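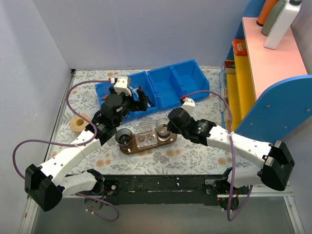
Start with the problem as players put it to us: "I can't find the thing I'm supposed to pick up." We got that in the first public demo of Nasulari and we kept getting it until we changed how we build rooms. Everything I cover today is about pickups and the surfaces they sit on. Look at the table surface on the slide, grey leaves and small tan-orange blossoms on off-white. It's a pale print with a lot going on in it. Blue bins on top of it are easy to find. A tan-orange key the size of one of those blossoms would be gone. We shipped a demo full of tan-orange keys.

Say who I am. Digby Stubbs, environment artist at Grirkico. Worked on Kandov, then Nasulari. Ngaio McAlister did the item systems on both and will take the technical questions at the end.

Background on the game, keep it short, half the room won't have played it. Nasulari is a third-person exploration game set in one large house. No combat. You search rooms, carry things to other rooms, and doors open. 21 rooms in the final game, 14 in the demo. Players pick up items constantly, so a missed item stops the game.

What we did on Kandov. Every pickup had a white outline, always on. Nobody got stuck, and plenty of people told us it looked like a shopping list. For Nasulari the plan was no outlines at all. I argued for that and I'd still argue for it as a starting point, but we took the outlines off without replacing them with anything.

Numbers from the demo. We got 2,074 written feedback forms. I read all of them over a few weeks in April. The most common complaint by a long way was missing an item in a room the player had already searched. Second was motion sickness, different talk. Third was the map.

Go to the kitchen clip. Let it run to the part where the player walks past the fuse for the second time. Don't talk over it.

What's wrong in the kitchen: the fuse is brown and cream. The counter is brown and cream. The tiles behind it are cream with a brown edge. I'd picked that palette myself from reference and it looked good in stills. In a still you have time to look. In play the camera is moving and the player is reading the whole room at once.

Slide with the grayscale version. This is the cheapest check in the talk. Take a screenshot, remove the color, shrink it until it's the size of a phone icon. If the item has disappeared, either the item or the surface has to change. We do this for every pickup now. It takes a minute and doesn't need a build.

Grayscale only checks brightness, so it won't pick up the cases where hue is doing the work. For those we run a colorblind filter as well. Some items pass one and fail the other. If an item passes grayscale I stop worrying about it. If it only passes on hue, I want a second cue, usually shape.

Shape. Our rooms are full of boxes and rectangles, because it's a house. Round things read well. Things that lean against other things read well. Things lying flat read badly, and paper lying flat on a desk is the worst of the lot. We ended up propping nearly every letter in the game against a lamp, a jar or a stack of books. A couple of players noticed and said the family must have been very fond of propping up mail.

Surfaces. We now treat the surface as part of the item. When Ngaio adds a pickup in the editor, it asks which surface it's on, and each surface has a tag for pattern: plain, light or busy. A small item on a busy surface throws a warning. You can ignore the warning, and I do sometimes, but it gets logged and someone looks at it in review. The tag is set by hand. We tried having the tool work it out from the texture and it was wrong too often with wood grain.

The wallpaper question always comes up. Yes, you can have busy wallpaper. Players search at table height and on shelves. Just don't hang keys on it.

Light. Short section. A lamp near an item does more than any texture change. But if every lamp has an item under it, players stop searching and go lamp to lamp. We kept it to 3 lit pickups per floor and used them for items that block progress.

The hint option. We did put outlines back, as a setting, off by default. It's on the first menu where people will see it, with a picture of what it does. Tapsell, our publisher, wanted it on by default. We went back and forth. I think off was right for this game, and I wouldn't make it a rule for anybody else's. If your items are small or your camera is far out, turn it on.

Things that didn't work. Sparkles: they read as collectibles, so players expected a counter. Controller rumble near items: half the testers had rumble turned off. Having the character turn her head toward items: we liked it, but testers thought she was looking at a sound.

Second clip, same kitchen, final version. Counter is plain slate, fuse is the same model, now standing in a glass. Pause on it for a few seconds before moving on.

If running late, skip the slide on drawers and go straight to questions. Repeat each question into the mic for the recording. Ngaio has the laptop with the editor open if anyone wants to see the surface warning afterward.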